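The long goodbye to the big settee

My mum bought one sofa in her whole married life. I've had five, and I'm not yet fifty, so when the last one gave up in September I decided to do some asking around before I handed over any money.

First stop was Marion Skinner, who has been re-covering furniture for longer than I've been sitting on it. She pressed down on a showroom model with one flat hand and pulled a face. "Stapled," she said, and walked off to the next one!

Marion's rule is that you pay for the bits you can't see. Springs, webbing, a proper joint at each corner. A good frame will take three or four covers in its life, and leather (if you feed it now and then — she uses a plain cream, nothing fancy) only gets nicer. She quoted me £179 to redo a single seat cushion, and I'll admit I gulped.

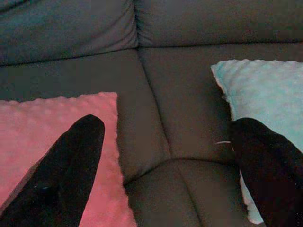
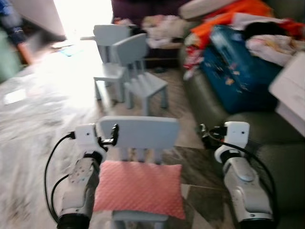
What the children do to it

Then there's family life. Hendrik Ndlovu has twins and a cream fabric corner unit, a pairing he describes as "brave". He's found 67 pence, a spoon and half a jigsaw down the back of it, all in one afternoon.

His advice was to give small people small seats of their own, and to buy dark. He also swears by turning the cushions every month, which I've never once remembered to do.

So did I buy new? I did not. Zofia Wasilewska, my neighbour, was moving and had a two-seater going begging, built some time before 2000 and heavy as a piano. It took us most of a morning to get it up the stairs, and we had to take my front door off. Marion has been round to look. She pressed it with one hand, nodded, and asked if there was any cake.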